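The sponge panic, and other things I refuse to boil

Every year or so the sponge story comes back. Your kitchen sponge is dirtier than your toilet seat. It arrives with a blurry close-up of something purple and furry, and a person in a lab coat who is never quite named, and for a week everybody I know is microwaving things.

I have been reading these articles since I had my own sink and I would like to register a complaint. The toilet seat is a terrible yardstick. Toilet seats are pretty clean, as hard dry surfaces go, and most people wipe them down. My phone is dirtier than a toilet seat. So, I have read, are my purse, my remote, my steering wheel and the menu at any diner. At some point you have to wonder if we should all be eating off toilet seats.

What set me off this time was a cleaning newsletter that Phong Ung forwarded to me with the subject line "you will hate this." He was right. It recommended a "sponge rotation system." You own 5 sponges, each with a color and a job, and you retire them on a schedule. There was a chart. There was also a link to buy the sponges, and if you scrolled far enough, a subscription from a company called Narkby that would mail you a fresh set every month until one of you died.

I don't doubt there are bacteria in a sponge. It's warm, it's damp, it has bits of lasagna in it. My question is what I'm supposed to conclude. Counting what lives on a thing is one question and whether it makes you sick is another, and the articles slide from the first to the second so smoothly you don't notice you've been moved. Most of what lives in my kitchen also lives on me. We have an arrangement.

Then there's the fix. Microwave it, say some. Don't microwave it, say others, you'll start a fire, or you'll kill off the weak ones and leave the tough ones to take over. Put it in the dishwasher. Soak it in bleach. Soak it in vinegar – this is always somewhere on the list, because vinegar is the answer to everything on the internet, including ants and sadness. I have seen two of these contradict each other on the same page, with an ad for Fluro spray in between.

My friend Josiane Lefèvre worked in restaurant kitchens for years and I asked her what they did about sponges. She said they didn't have any. They used scrub pads and cloths, the cloths went in the laundry, and the pads went in the trash when they looked bad. I asked how they knew when a pad looked bad. She gave me a long look and said, "You look at it."

So I'll tell you my system, for which there is no chart. I wring it out. I stand it up somewhere it can dry. If it smells, it's gone, and I don't hold a meeting. Raw chicken gets a paper towel and hot soapy water, and the sponge isn't invited. That's it. I go through maybe a pack in a season, and I buy whatever is on the bottom shelf.

I did try the alternatives, so no one can say I'm closed-minded. The silicone one moved the grease from one side of the pan to the other. The wooden brush was handsome and grew a black ring where the bristles went in, which I found less charming than any sponge I've owned. The loofah thing from Kotarora claimed to be compostable and began composting right there on the dish rack. Only the knitted cotton cloth has stayed, and I keep it for glasses.

The part that bugs me most is the tone. There's a kind of household advice whose only goal is to make you feel slightly disgusting in your own home, and then sell you relief. It was true of mouthwash and it's true of "deep cleaning" your washing machine. I notice the writers never seem to get sick. You'd think somebody who had spent a career with 701 toilet-seat comparisons would at least have a cough.

If you rotate your sponges and it makes you happy, go ahead. Comments are open. Please don't send me anything about cutting boards, I already have a draft going and I'm grumpy enough.

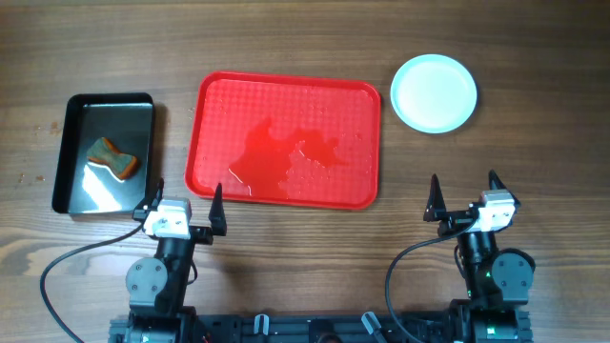
Photo: Shabalala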